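## 3.2 Drink purchases and bottle returns

Households in the Sallby survey kept a purchase diary for five weeks, beginning in November. Each person over the age of 12 wrote down every cold drink bought outside the home, the size of the container, the price paid, and what was done with the container afterward. Of the 478 households that agreed to take part, 192 returned a full diary. The rest are left out of the results in this section but are included in the interview data in Section 4.

Soft drinks in plastic bottles made up 43 percent of all entries. Cans came second, followed by cartons. Glass was rare in every district except Quispe, where two corner stores still sell local soda in refillable bottles and charge a deposit at the register.

Return rates followed price more closely than distance. Households in Kanura live farther from a return point than those in Quispe, yet they brought back a larger share of their bottles. Kanura residents often said that they saved containers in the garage and took them in with the weekly shopping. In Brolter the most common answer was that bottles went into the regular trash - even where a return machine stood inside the nearest supermarket.

Diary entries did not always separate juice drinks from soda. We coded a drink by its name when one was given and by the word used for its color or flavor when it was not. "Orange" was the hardest case, as it could mean either type, and these entries were placed in a joint group (Figure 5). 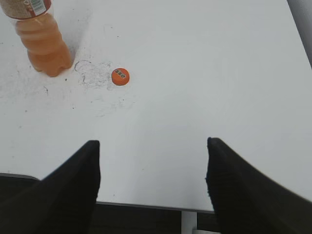
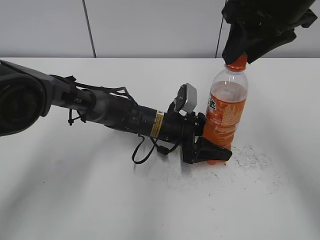
Figure 5. Orange-colored drink in a clear plastic bottle.

The joint group was kept apart in all price comparisons. Moving it fully into soda raised the average price per bottle slightly in Brolter and lowered it in Kanura, but the order of the districts stayed the same. Container size had a stronger effect. Large bottles were mostly bought for sharing at home, and people were more likely to return them than small bottles bought on the way to work or school.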